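May, still on the Skevach trial

Kacper asked me to keep writing these up while the trial license is alive, so here goes, day whatever of poking at Skevach. Short version for anyone skimming: I like it more than I did last week, and I still wouldn't sign anything.

Got the kitchen-and-lounge pack loaded before lunch. Donumar (they're the reseller, all support goes through them) had sent a new build overnight and it fixed the thing where the arm woke up with its base twisted. Yay! Install was painless, 6 minutes on the old workstation, and it picked up my config from the last build without asking. The asset browser is still a mess though. I typed "plate" and got 75 results, most of them the same dish with a different name - I really need to ask Donumar if there's a way to hide duplicates.

The task I set up is the dumb one we always use: tomato goes on the plate, bread stays where it is. I wanted something I could compare with our Krajewska numbers, and everyone here knows that one by heart.
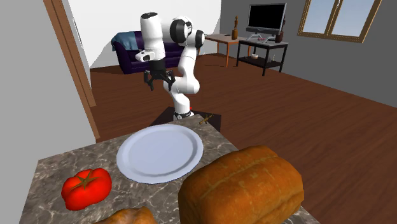

*Tomato-to-plate in the new build, fingers a little open over the counter.*

Loading a layout by hand is fine, but the randomizer is what we'd be paying for, so I left it going through the afternoon. 438 episodes, 37 thrown out by the checker. I went through a bunch of the rejects with a coffee and most were fair (tomato spawned half inside the bread, that sort of thing). A few looked perfectly good to me and I can't tell why they got tossed. The log just says "invalid contact" with no object names. Eugeniusz thinks it's the collision margin, which ships pretty fat by default. I'll halve it and rerun with the same seed.

Stuff I liked: the marble on the counter holds up well, and the plate gets a proper soft shadow under it. Kacper was worried everything would look like a showroom, and ok, the floor is very shiny. There's a roughness slider, haven't touched it yet.

Stuff that bugged me: no undo in the layout editor (!!), and the gripper force readout is in some unit the manual never mentions. Also the export to Durkex format drops the camera names, so you get them back as plain numbers and have to match them up yourself. I wrote a little script for that, it's in the shared folder under skevach_tools.

Price quote came in at 4:15, Kacper has it. Still to do: margin rerun, ask about the units, try the two-arm add-on if Donumar will unlock it for us.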